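제7장 양손 작업 키트, 사기 전에 따져 볼 것들

앞 장까지는 한 손으로 집어서 옮기는 이야기만 했습니다. 이번 장부터는 손이 두 개예요! 제가 이 과목을 맡고 나서 학생들에게 제일 많이 받은 질문이 “교수님, 그냥 그리퍼 두 개 달면 되는 거 아니에요?”였는데, 그 질문에 제대로 답하려고 이 장을 썼습니다. 재료로 삼을 제품은 Druvudik의 양손 포장 키트입니다.

비닐봉지를 두 손으로 잡는 작업
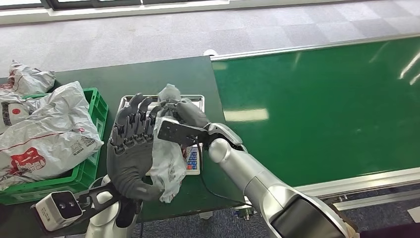
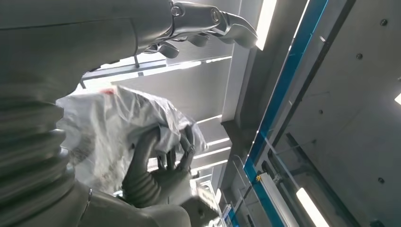 저는 비닐봉지를 좋아합니다. 시험 대상으로 말이에요. 상자는 어디를 잡아도 상자인데 봉지는 잡는 순간 모양이 바뀌고, 방금 계산해 둔 파지점이 엉뚱한 데로 가 버리거든요. 제품 소개서에 나오는 반복 정밀도 숫자는 딱딱한 시편으로 잰 값일 때가 많아서, 봉지 앞에서는 별로 도움이 안 됩니다. 그래서 저는 판매 담당자를 만나면 소개서를 덮고 “봉지로 보여 주세요”라고 합니다. (표정이 살짝 굳는 분도 계시죠.)

이번 키트를 검토하면서 저는 같은 봉지 작업을 584회 돌렸습니다. 한 손이 아래를 받치고 다른 손이 입구를 모아 쥐는 동작인데, 처음 설정 그대로 쓰면 두 손의 힘이 서로 싸웁니다. 한쪽이 당기면 다른 쪽은 물건이 빠져나간다고 판단해서 더 세게 쥐고, 그러면 또 반대쪽이 당기고…… 보고 있으면 줄다리기가 따로 없어요. 설정 화면에서 받치는 손을 ‘추종’으로 바꾸니 훨씬 얌전해졌는데, 이 항목이 하위 메뉴 안쪽에 숨어 있어서 찾느라 한참 헤맸습니다. 설명서 다음 판에서는 꼭 앞으로 빼 주면 좋겠어요.

같이 검토한 Domenica Pfister는 저보다 점수를 짜게 줬습니다. 손가락 덮개 교체가 번거롭다는 이유였고, 그 지적은 저도 인정합니다. 한 손에 12분이 걸렸으니까요. 비교용으로 빌린 Drelolico 키트는 3분이면 끝났습니다. 대신 Drelolico 쪽은 얇은 필름을 자꾸 놓쳤고, 저라면 덮개를 좀 오래 갈더라도 Druvudik을 고르겠습니다. 여러분 현장이 골판지 상자만 다룬다면 결론은 반대일 수 있어요.

가격 이야기도 해야겠죠. 견적서를 받으면 본체 금액보다 유지 보수 조항을 먼저 읽으세요. 제가 받은 견적에는 현장 교육이 10시간 포함되어 있었지만 덮개 같은 소모품은 전부 별도였습니다. 이런 항목을 한 줄씩 뜯어보는 연습은 7.4절에서 합니다.

7.1절은 두 손의 역할을 나누는 방법부터 시작합니다. 읽기 전에 집에 있는 봉지를 하나 꺼내서 직접 묶어 보세요. 어느 손이 먼저 움직이고 어느 손이 가만히 버티는지 공책에 적어 두면 됩니다. 첫 번째 연습 문제에서 그 메모를 그대로 씁니다.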